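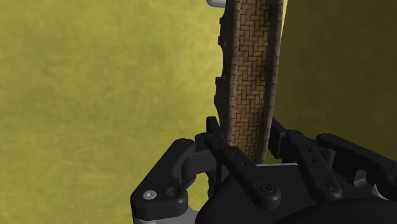

OLTON FOOTBRIDGE AND RIVERSIDE PATHS ASSOCIATION

Minutes of the General Meeting

Held Sat 28 February in the Olton Memorial Hall, supper room

Meeting opened 10.05 am. The Chair acknowledged the Traditional Owners of the land and welcomed members. A quorum was present. Apologies were received and recorded in the attendance book.

1. Minutes of the previous meeting

The minutes of the September meeting had been circulated. One correction was noted under Item 6: "eastern approach" should read "western approach". With that correction the minutes were accepted as a true record.

Moved, seconded, carried.

2. Business arising

2.1 Handrail on the western approach. The Shire has replied that the loose section was refixed by its works crew before Christmas. Members who use the approach reported that the lower bracket still moves under the hand. The Secretary is to write again and ask for an inspection date.

2.2 Key to the Losteo Reserve gate. The second key has been returned and is held in the hall safe. Item closed.

2.3 Drainage at the Vundeck end. No progress. The Shire advises that the culvert belongs to the water authority; the water authority advises that it belongs to the Shire. The Secretary is to send each body a copy of the other's letter and request a joint reply. Carried over.

3. Correspondence

Inward: Shire of Olton, works program for the coming year; Olton Primary School, asking whether the grade five walk may again use the river path; Hartono Paving, quotation for relaying the footbridge approach; a resident of Mill Street, concerning bicycles.

Outward: letter of thanks to the Vundeck Bowling Club for the loan of tables; submission to the Shire on the draft paths plan.

It was resolved that the inward correspondence be received and the outward endorsed. The school is to be told that the path will be available, subject to river levels on the day.

4. Financial report

The report was tabled and taken as read. A member asked why the insurance premium appeared twice. It was explained that last year's premium was paid late and this year's on time, so that both fell within the one reporting period. The member asked that a note to this effect be added to the statement before it goes to the auditor. Agreed.

The report was adopted. Moved, seconded, carried.

5. Relaying of the footbridge approach

The Chair introduced the item and reminded members that the Association is responsible only for the approach on the town side, up to the first expansion joint. The bridge proper remains with the Shire.

The quotation from Hartono Paving covers lifting the existing pavers, making good the bed, and relaying with the same pavers where sound. It allows for 149 replacement pavers. The contractor has noted that an exact colour match can't be promised, as the original line is no longer made.

Discussion followed. Points raised were:

The matter of colour. Several members would prefer that the replacements be scattered through the whole approach. Others asked that they be kept together near the kerb, where they would be less noticed. The meeting leaned towards scattering.

Tree roots. The plane tree beside the steps has lifted the pavers before and will do so again. The Chair undertook to ask the Shire arborist for advice on a root barrier before any bed is laid.

Access during the works. Members with prams and walking frames rely on the approach, and the alternative by Mill Street has no kerb ramp. It was agreed that half the width should be kept open at all times if the contractor can manage it – and that, if it can't, closure be limited to weekdays outside school hours.

A second quotation. A member considered that a second price should be obtained as a matter of good practice. It was pointed out that two other firms had been approached and neither had replied. After further discussion it was agreed to allow them two more weeks.

Resolved: that the quotation from Hartono Paving be accepted in principle, subject to the arborist's advice and to no lower price being received within two weeks.

Moved, seconded, carried. One member asked that their vote against be recorded.

6. Bicycles on the river path

The letter from the Mill Street resident was read aloud. The writer reports being passed at speed on the bend below the weir and asks that bicycles be prohibited. Members were sympathetic but did not support a prohibition. The Association has no power to make one, and the path is marked as shared on the Shire's own plan.

It was agreed to ask the Shire for a "slow" marking on both sides of the bend, and to trim the wattle that blocks the view. The trimming can be done at the next working bee. The resident is to be thanked and advised of the outcome.

7. Working bee

The next working bee will be held at Losteo Reserve, starting at 8.30 am, on a date to be posted on the hall noticeboard. Members should bring gloves, a hat and drinking water. Loppers and rakes will be supplied. Anyone intending to use a powered tool must sign the register first – this is a condition of the insurance.

8. Membership

Membership now stands at over 50. It was agreed that the annual subscription remain unchanged. Renewal forms are available at the hall and at the Vundeck newsagency.

9. General business

9.1 The seat near the weir has lost a slat. To be reported to the Shire.

9.2 A member asked whether minutes could be posted on the website sooner. The Secretary will aim to post drafts within a fortnight, marked as unconfirmed.

9.3 The hall has advised that the urn must be emptied after use and left with the lid off.

Meeting closed 11.40 am.

Next meeting: to be advised, same venue.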